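Search this site
Enter keywords Go
Newsletter

Two grippers, one simulator, and a lot of knickknacks

Our spring gripper budget would have covered one good gripper or two disappointing ones, so we did the responsible thing and spent the first stretch in simulation, where everything is free except the electricity and your evenings.

The contest was between the Dreker parallel jaw, which we already own and complain about, and the Sirketti three-finger hand, which we don't own and therefore admire. Both were modeled on the same two-armed robot, with the same Quezada controller settings, in a set of furnished rooms generated by a scene package called Flisotetti. The package has strong opinions about interior decoration. Ask it for a tabletop task and you get a tabletop, plus whatever else it feels a home should contain.

We ran 4,000 grasps per gripper. An attempt counted if the object came up off the surface and stayed up for a slow count of three, as measured by the simulator, which counts more honestly than we do.

The three-finger hand won on anything round. It also took longer to make up its mind, and on thin objects it tended to close politely on nothing at all. The parallel jaw was quicker and did better with pens and sticks, provided it came in square to them. Give it something curly and it pinched one strand and hoped.

Curly turned out to be our whole problem. The hardest object in the set was an ornament made of curled strands in brown, orange and gold, with a green and red stem. We have no idea what it's for. Out of 250 tries the parallel jaw lifted it 208 times, a better score than we expected and a worse one than the brochure would like. Nearly all the misses came when the open fingers started off to one side and the arm had to swing across before it came down.
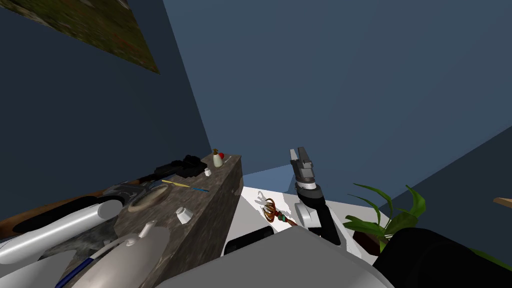
What we changed

First, the approach. The controller now lines the gripper up over the object at full height and only then descends. It costs a little time per grasp and it got rid of most of the sideways swats.

Second, the finger width. We had been opening the jaws all the way every time, on the theory that bigger is safer. It's safer until there's a plant next to the thing you want. The opening is now set per object, from a table somebody had to type in by hand over a long lunch.

Third, collision checks on the arm that isn't working. We'd switched them off to save computing time, and the idle arm had been drifting through the furniture like a ghost with a grudge. With the checks back on, over 800 runs had to be thrown out and done again.

The Sirketti maker has agreed to lend us a real hand in December, so the next report should include gravity we didn't write ourselves. Until then the Dreker stays bolted to the bench. If you have a small, awkward object you'd like to see dropped, leave it in the tray by the lab door with a note saying whether you want it back.

14 shares
6 comments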